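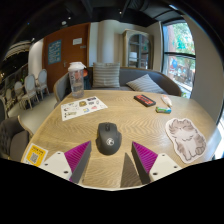 Mouse and sticker sheet on one of the round tables.

Shared Tables: Frequently Asked Questions
Last updated 2018-05-26

These are the questions the front desk at Noton gets most often about the round tables. For rooms with a door, see the Meeting Rooms page.

Who can use the round tables?
Any member with a current pass, and one guest per member. Guests sign in at the desk first. Day passes cover the tables but not the lockers.

Can I reserve one?
No. They are first come, first served. If you need a fixed spot, ask Lok-yiu Kong about the long desks by the stairs, which can be booked by the month.

How long can I leave my things while I step out?
Up to 2 hours. After that, staff may move everything to the shelf behind the desk so that someone else can sit down. We put it all in one tray with the table number and the time on it.

What counts as leaving a table empty?
Nothing on top and nothing hanging on the chair. A mouse on its own still counts as someone's place until the two hours are up.

Are drinks allowed?
Yes, with a lid. Shaker bottles, travel mugs and screw-top bottles are all fine. Open cups stay in the kitchen. If you mix powder, please do it at the sink, as it gets into the grain of the wood and is slow work to get out.

Can I eat at the tables?
Small packaged snacks only. Take the wrappers with you, including the torn-off corners of packets.

Can I put stickers on the table?
No. You can sort them, swap them or put them on your own things. Lay the sheet flat and keep the backing paper. Stickers left on the wood will be removed and the cost of any refinishing goes to the member.

I found a sticker already on the table. Should I peel it off?
Please leave it and tell the desk. Torquil Moncrieff looks after the furniture and has a remover that is safe for the finish. Fingernails and coins are not.

My mouse skips on the wood. Is something wrong with it?
Probably not. Some optical mice have trouble with a strong grain pattern. Plain mats are in the drawer under the printer. Return them at the end of the day.

Do you lend out mice and chargers?
Mice, yes, against your pass. We stopped lending chargers last September when almost none came back.

I left something behind. How do I get it back?
Email Unnur Þórarinsdóttir with a short description and the table number if you remember it. Small items such as tubes, boxes and cables are kept for 12 days. Phones, wallets and keys go in the locked cabinet and are kept longer. Bring your pass when you pick them up.

How should I clean the table when I'm done?
Dry cloth for crumbs, damp cloth for sticky marks, then dry again. No spray and no alcohol wipes.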